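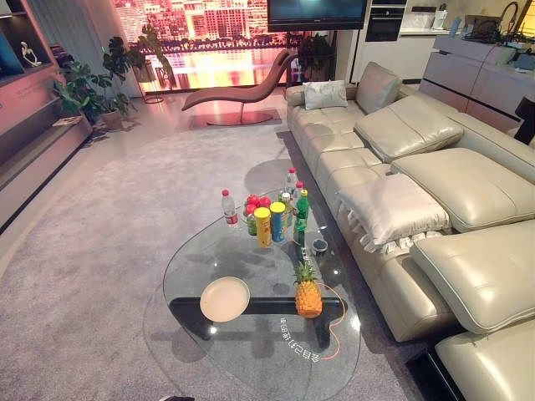

Drinks, fruit and snacks on the glass coffee table in the Skakham test apartment.

Jondero shows table-clearing robot at Skakham open day

Feb 25, 2018

Jondero opened its test apartment in Skakham to the public and ran its household robot, Cantero, through a table-clearing task in front of visitors. More than 400 people came through the building during the open day. Groups were limited to 27, the number the observation area is rated for, and each group watched one complete run from behind a low barrier.

The task is simple to state. Cantero is given a coffee table with a mix of objects on it and has to sort them by destination: drinks and snack containers to the kitchen counter, fruit onto the plate, and anything it cannot classify left where it is. The robot works from cameras mounted at its head and a second depth sensor near the wrist of each of its 2 arms. It receives no list of what is on the table before a run starts.

The table itself is the harder part. It has a clear glass top with an irregular outline, standing over a black base on pale gray carpet. Depth sensors of the kind used on Cantero tend to read straight through glass and return the distance to whatever is underneath. In the early tests, Jondero engineers said, the robot often estimated the tabletop height from the base or the carpet and placed objects too low, pressing them against the surface until the arm's force limit stopped the motion.

The current version does not try to measure the glass directly. It finds the points where objects meet the surface and fits a flat plane through them. With only one object on the table the fit is poor, and the robot will then touch the surface lightly with a fingertip to confirm the height before putting anything down. With a full table it skips the touch, which saves several seconds per run. Visitors could follow the fitted plane on a monitor next to the barrier, drawn as a grid over the live camera picture.

Clear bottles raise a related problem. A water bottle with a red cap and label gives the cameras two usable areas, and the software, called Bernex, treats the cap as the main reference for the grasp. Where the label is turned or hidden, the cap alone is enough to set the direction of approach, but the diameter of the bottle has to be estimated from its outline. The green soda bottle and the tall snack canisters were handled without this step.

The pineapple drew the most questions. Its crown is wider and less regular than a gripper finger can close on cleanly, so Bernex separates the crown from the body and plans a grasp on the body only. Jondero described the crown as "soft clutter" in its handout, meaning that the arm may brush against it but may not use it to carry weight. The same category covers the fringe on the throw pillow at the front of the sofa. A thin orange cable lying across the glass is treated differently: it is marked as a keep-out zone, and the planner must route both the arm and any carried object over it without contact.

Apples are picked one at a time. They lie against each other in a group of 4, and the first pick is always from the outside of the group. The engineers noted that moving one apple can shift the others, so the robot takes a new picture after every pick and discards the previous positions. This makes the fruit the slowest portion of the task. A visitor asked if the robot could simply push the group onto the plate. The answer was that pushing had been tried and dropped after apples went over the edge, the irregular outline of the tabletop being difficult for the cameras to follow.

Detecting that outline is still open work. Against the pale carpet the rim of the glass shows mostly as a faint line, and the dark band under the top can be taken for an edge when it is not one. Bernex currently keeps a margin inside its best estimate of the rim and will not set anything down within it. The margin is conservative - on a crowded table it can leave the robot with no permitted place to put an object, in which case it holds the object and asks for help through the speaker. This happened once during the demonstrations. An operator moved a snack canister by hand and the run continued.

Lighting was the other topic in the technical session held between groups. The apartment combines living area and kitchen in one room, with a wide window on the far side and shelving lit from within on the left. Bright areas in the window appear as reflections on the glass top and can be mistaken for objects. Bernex compares pictures taken from two head positions and rejects anything that moves across the table in the way a reflection would. The method fails when the robot cannot shift its head far enough, for example when it is standing close to the sofa, and in those positions it falls back to a slower check with the wrist sensor.

The route from the table to the counter was not changed for the open day. Cantero leaves the carpet, crosses the smooth strip that borders it and turns toward the white cabinets along the right wall. The counter already holds small appliances and cables, so free space has to be found each time. For safety the built-in oven is excluded from the robot's map of usable surfaces, and the robot does not open doors or drawers in the current release.

Visitors were able to change the layout between runs, within limits. Objects could be moved or turned but not stacked, and open containers were not allowed. The small dark cup at the end of the row of drinks was left empty for every run. Several groups tried placing bottles close together to block the gripper. In most of these cases Cantero took a reachable object first and returned to the blocked ones later. Where no object could be reached safely, the run was ended by the operator and the table was reset.

Jondero did not publish timing results and said the runs were not intended as a benchmark, as the layout differed from group to group. Logs from the day will be used to check the plane fit and the rim detection against positions measured by hand. Visitors were told at the entrance that recordings would be made of the table area and that the barrier section was outside the recorded region.

The next release of Bernex is planned for August. It is expected to include a revised rim detector and a smaller placement margin on transparent surfaces. Support for stacked objects is not part of that release. The Skakham apartment remains in use for internal testing until then, and requests for group visits can be left at the Jondero front desk.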